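**Teaching a tidy-up task by hand: project report**
Piyumi Barua and Azra Ionescu
Submitted 1st February

## What we set out to do

Our project asked whether a robot arm could learn to put small items into a storage bin from demonstrations given by hand. We did not want to drive the arm by remote control for all of them. Last term's group did that with the Gakura controller and reported that each demonstration was slow and that the wrist jerked on the way down. We used a hand-held gripper with a camera on it, so the person does the task directly and the arm copies the motion later.

## Setup

We worked at one wooden table with black cloth hung behind it. The items were soft toys and a few flat things such as a book. The bin was a fabric one, open at the top. We moved everything between demonstrations and tried to leave the bin somewhere new each time, although looking back at the files we favored the right side of the table.

Each demonstration started with the gripper open and pointed at the table. The camera has a very wide lens, so both fingers stay in view along with most of the workspace. The square markers on the fingers are used to work out how far open the gripper is.

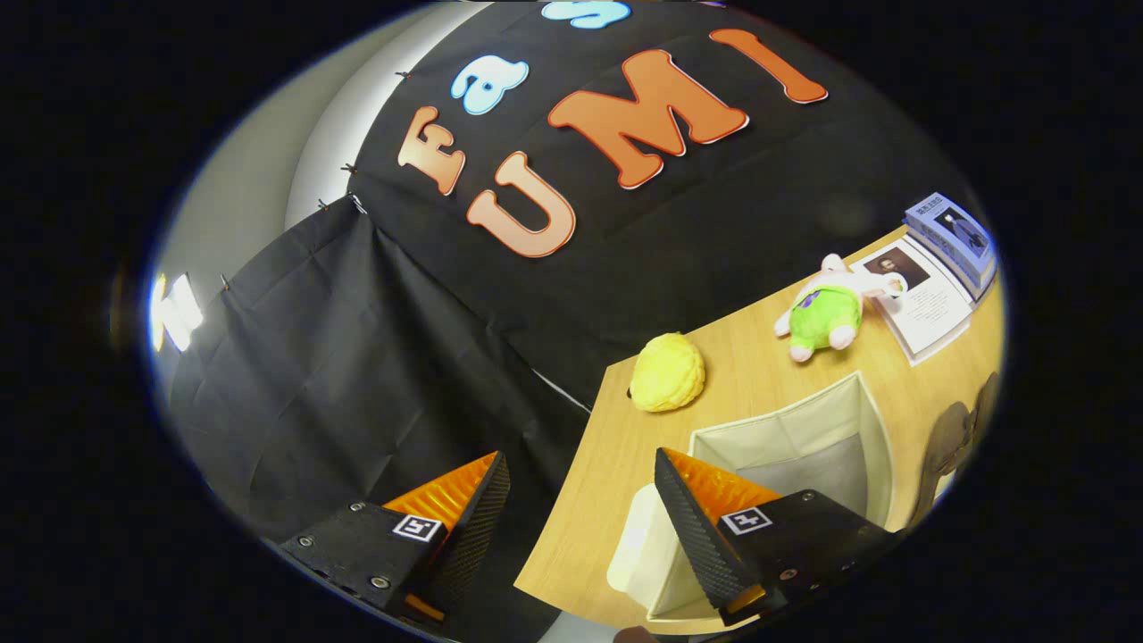 *Figure 1. View from the hand-held gripper, with the open bin behind the right finger and the plush toys farther back on the table.*

We recorded 176 demonstrations. Piyumi did the first 70 and Azra did the rest. After a first look we threw out 8 where tracking was lost, mostly when the gripper was turned too fast. The rest went through the Tsikata script, which lines up the camera path with the finger opening and cuts the pauses at each end.

## Problems

The two of us did not do the task the same way. Piyumi came in from above and let go high over the bin. Azra came in low and from the side – fine for a person, but the arm's elbow could not always follow. We agreed on the high approach and Azra repeated the worst ones.

Flat items were hard. Closing the fingers on a book from above mostly pushed it along the table. We kept these recordings in a separate folder named Ukon and did not train on them.

## Results so far

We trained 3 versions of the policy. The last one picks up a soft toy and reaches the bin on most tries, but it lets go early when the bin is on the left. We think this comes from our own placement habit. The Kadine arm also stops short if the toy is near the far edge.

## Next steps

Before the April review we will record more demonstrations with the bin on the left and have a third person do part of them. We also want to run the same task by remote control on the arm – a small set only – to compare the time per demonstration.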